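Toasting Bread in a Two-Slot Toaster

By Vangelis Pappas, Pretberg Kitchen Notes
Last revised November 8, 2021

This page covers basic use of a two-slot toaster with a side lever: placement, loading, browning and crumb removal. It applies to most household models. Where your manual differs, follow the manual.

1. Placement

Set the toaster on a flat, dry, heat-resistant surface. Leave clear space on all sides and nothing overhead. Curtains, paper towels and hanging cabinets are the usual hazards. Run the cord out behind the toaster so that it does not cross the loading side, and plug it directly into a wall outlet. Two-slot models draw up to 1000 watts, and a light-duty extension cord should not be used.

Place a tray or plate to the right of the toaster for the finished slices. 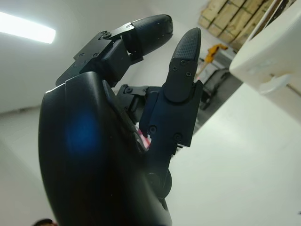 2. Loading

Check that the lever is in the raised position. Insert the slice upright, with the longest edge down. It should drop under its own weight. A slice that has to be pushed is too thick and will jam when the lever rises. Cut bread to 18 mm or less.

A single slice may go in either slot unless one is marked for single use. Some toasters sense temperature on one side only, and on those the marked slot gives the more even result.

Tall slices stand above the rim. The exposed strip stays pale. To correct this, turn the slice over and run a second, shorter cycle.

3. Browning

Set the dial to the middle of its range for the first slice. Press the lever down with steady pressure until it latches. If it will not latch, check that the toaster is plugged in; many models hold the lever with an electromagnet and need power to do so. 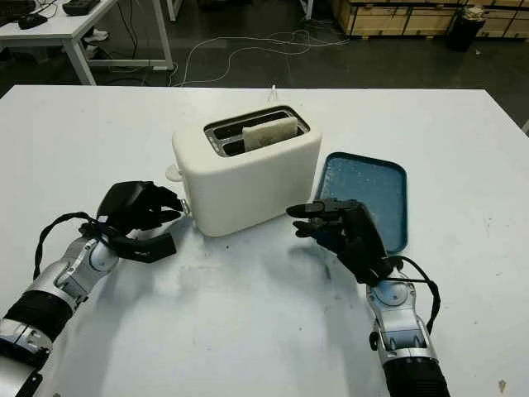

Do not hold the lever down by hand if it fails to catch. Unplug the toaster, let it cool, and look for crumbs in the lever track.

Adjust by one step at a time. Frozen bread needs a longer cycle. A second batch started right after the first will come out darker at the same setting.

4. Removing the toast

Wait for the lever to rise. Lift the slice by its top edge and lay it on the tray. If it has caught on the guide wires, unplug the toaster before reaching in, and use wooden tongs. Never use a knife or fork.

5. Crumbs

Unplug and cool the toaster, slide out the crumb tray if there is one, and wipe it with a dry cloth. Otherwise turn the toaster upside down over a sink and shake gently.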